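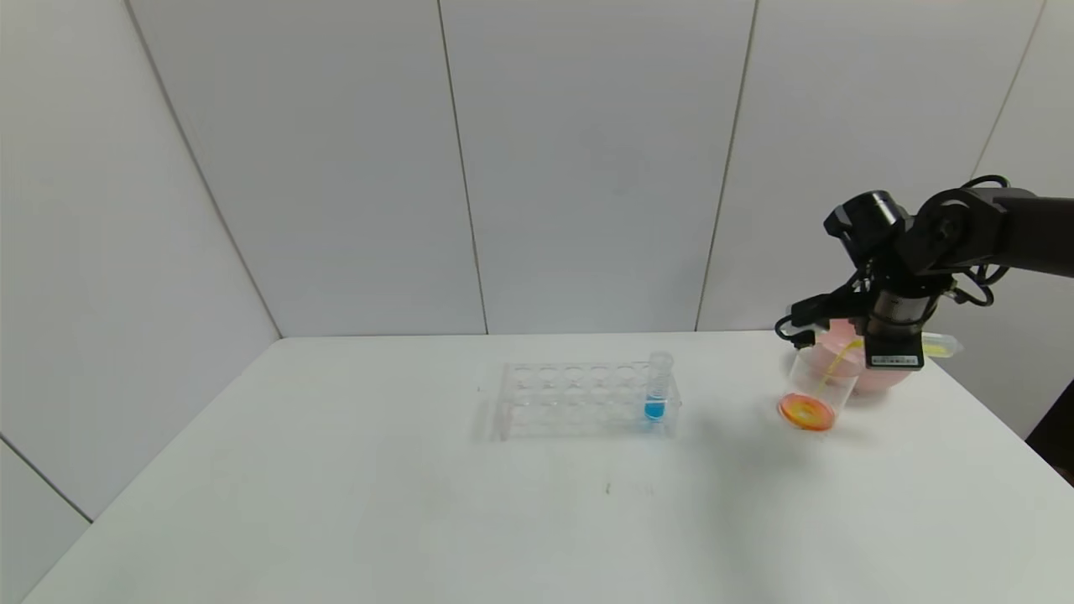 図1　透明ラックに立てたふた付き試験管(青色の液体)

車両管理論　第11回　点検周期と車両の稼働
担当:Kirsty McAlister

今回の範囲
前回は燃料以外の維持費の分類を扱った。今回はそのうち整備費を取り上げ、点検の周期をどう決めるか、周期が車両の稼働にどう響くかを見る。教科書はCartwrightの整備計画の章。後半の事例は教科書に載っていないので、この配布資料で補う。

1　用語の整理
事後整備とは、故障や不具合が出てから行う整備をいう。予防整備は、故障の有無にかかわらず、決めた時期に点検や部品交換を行うものである。状態監視による整備は、測定値や摩耗の程度を見て時期を決める。実務ではこれらを部品ごとに使い分ける。ワイパーゴムや灯火類のように交換が簡単で安い部品は、日常点検で見つけた時点で替えれば足りることが多い。ただし灯火類は法令上の要件に関わるので、不点灯のまま運行に出してはならない。制動装置や操舵装置は事後整備の対象にしない。

稼働率という語は文献によって定義が違う。この講義では、使用予定の日数のうち実際に使用可能だった日数の割合とする。走れる状態にあったが配車がなかった日は「使用可能」に含める。実際に走った日の割合は実働率と呼び、区別する。レポートではこの区別を守ること。

2　時間基準と距離基準
点検の時期を決める基準には、経過時間と走行距離がある。建設用の車両や冷凍機付きの車両では、これに機関や機器の運転時間が加わる。

時間基準は予定が立てやすい。整備工場の枠を早めに押さえられ、代車の手配も楽になる。その反面、あまり走らない車両にも同じ頻度で手をかけることになる。距離基準は摩耗の実態に近いが、予定日が動く。走行距離の記録が遅れると、気付いたときには基準を超えているということが起きる。

多くの事業者は併用し、いずれか早く到達したほうで入庫させている。走行距離が短い車両でも、油脂類の劣化、バッテリーの放電、タイヤの硬化は時間とともに進むためである。
なお、法定の点検はここでいう社内基準とは別に必ず実施する。社内基準を長くしても法定の期限は動かない。

3　事例:Silteroの配送部門
SilteroはGivuvbyに営業所を置く食品卸で、小型の配送車を自社で持っている。車両担当のElsie Tomoana氏から提供を受けた運行記録をもとに、授業用に整理した。

同社では、油量、タイヤ、制動装置の簡易点検を、前回の点検から2000 kmごとに営業所内で行う決まりである。外部工場への入庫はこれとは別の計画による。

8月の記録から1台を取り上げる。月初に簡易点検を終え、月末までの走行距離は1794 kmであった。基準までの残りは206 kmとなる。この車両は市内の固定ルートを担当しており、翌月の早い時期に基準へ達することがわかる。

問題になったのは残りの距離そのものより、その値がいつ担当者に届くかであった。当時、距離計の値は運転者が紙の日報に記入し、事務所が月末にまとめて表に入力していた。月の途中で基準を超えた車両は、締めの作業が終わるまで表に現れない。点検漏れとして報告されたものの多くは、点検を怠ったというより、入力の遅れによるものだった。

その後、同社は車両管理ソフトTustauを導入し、帰庫時に運転者が距離計の値を入力する形に改めた。基準に近づいた車両は配車画面で色が変わる。導入直後は桁の打ち間違いが目立ち、前日より値が小さい場合に警告を出す設定を追加している。逆に大きすぎる値は素通りしていたので、一日の上限距離も設定した。

4　停止の費用
車両が止まったときの費用は、修理代だけでは済まない。計算には次の項目を含める。

・部品代と工賃
・けん引または出張修理の費用
・代車、レンタカーの費用
・運転者の待機時間に対する賃金
・遅配による値引き、再配達の費用
・配車の組み直しにかかる事務の時間

予防整備による停止では、けん引費と遅配の費用はふつう発生しない。代車も閑散日に入庫を合わせれば不要になる場合がある。同じ部品を替えるのでも、路上で止まってから替えるのと計画して替えるのとでは、総額が変わる。

一方で、周期を短くしすぎると、まだ使える部品を捨て、入庫のたびに稼働を失う。整備作業そのものが不具合の原因になることもある(締め付け不良、配管の付け忘れなど)。教科書の図では、予防整備の費用は周期を短くするほど増え、故障による費用は減るように描かれている。両者の和が最小になるところを探すのが基本の考え方だが、実際の曲線は底が平らで、多少ずれても総額はあまり変わらない。細かい最適値を求めるより、決めた周期を守れる体制かどうかを先に確かめる。

安全に直結する装置には、この費用最小化の考え方をそのまま当てはめない。メーカーの指定周期を上限とし、使用条件が厳しければそこから短くする。

5　使用条件の補正
短距離の繰り返し、長時間のアイドリング、未舗装路、積載量が常に上限に近い運行、坂道の多い経路は、いずれも厳しい条件に数えられる。メーカーの整備手帳には通常の条件と厳しい条件で別の周期が示されていることが多い。配送車は短距離の繰り返しに当てはまりやすいので、導入時に必ず確認する。

経路の割り当てを変えたときは、周期も見直す。平地の担当から山間部へ移した車両を元の周期のまま使い続け、ブレーキパッドの摩耗が想定より早まるのはよくある失敗である。

課題
次の2問に答え、次回の授業開始時に提出すること。手書き、印字のどちらでもよい。
(1)身近な事業用車両を一つ想定し、時間基準と距離基準のどちらが先に到達するかを、仮定を明示して説明しなさい。
(2)第4節の費用項目のうち、会計帳簿から直接読み取りにくいものを挙げ、どの記録を使えば見積もれるかを述べなさい。

次回はタイヤの管理。教科書の該当する章を読み、摩耗限度と偏摩耗の項に目を通しておくこと。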